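Ticket 3569: right arm drifts during hand-over to teleoperation
Product: Osia teleop station, two-arm table
Site: Jimton, bay 2
Opened: May 14, 2021
Status: Resolved, monitoring
Priority: Medium

Problem as reported

When the operator presses the pedal to take control, the right arm moves a few centimetres before it starts following the hand controller. The left arm is fine. It happens on most takeovers but not all of them. We are recording tray-to-tray demonstrations for the Beltance sorting task and the jump spoils the start of each recording. Twice the right gripper has knocked the item over before the operator had moved at all.

Already tried by site: restarted the station, swapped the hand controllers left to right, ran the home routine on both arms. No change. The fault stayed with the right arm after the swap.

Support, first reply

Please send the session log from a bad takeover and one from a good takeover. Also let us know whether the operator's hand is still when the pedal goes down, and whether the gripper is over a tray or at home.

Site

Logs attached. Hand is still, resting on the pad. It is worse when the gripper is over the blue tray and hardly shows from home.

Support

Thanks. In the bad log the right arm takes its starting pose from the last saved pose, not the current one. The left arm reads its current pose correctly. The offset is then wrong by however far the arm has moved between saving and takeover, so you see little of it from home.

Please check two settings on the right arm page:

Pose source: should be Live
Takeover delay: should be 600 ms

Site

Pose source was set to Saved. Delay was 2,000 ms. The left arm page has Live and 600. We think the right arm page was loaded from the old Ofori profile when the cable was replaced. Changed both and restarted.

First takeovers after the change were clean. There was one small twitch, but the operator says the controller slipped.

Support

That fits. The Ofori profile was written for a single arm that always starts from home, so please remove it from the station or it will be offered again after the next cable change. Demonstrations recorded with the wrong setting can be kept if you trim the start of each one - the motion after the jump is good. Drop any where the item was knocked.

Before closing, please repeat the takeover test with the gripper low over the blue tray and attach a still from the head camera.

Site

Test done, no jump on the right arm. Profile removed. Still attached. Happy for this to be closed once the August update is on.

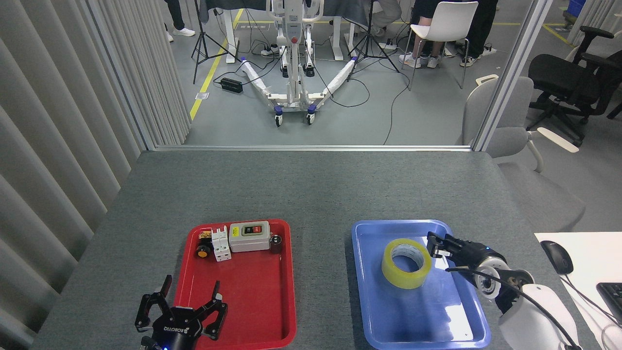 Attachment 1: head camera, right gripper at the blue tray beside the tape roll.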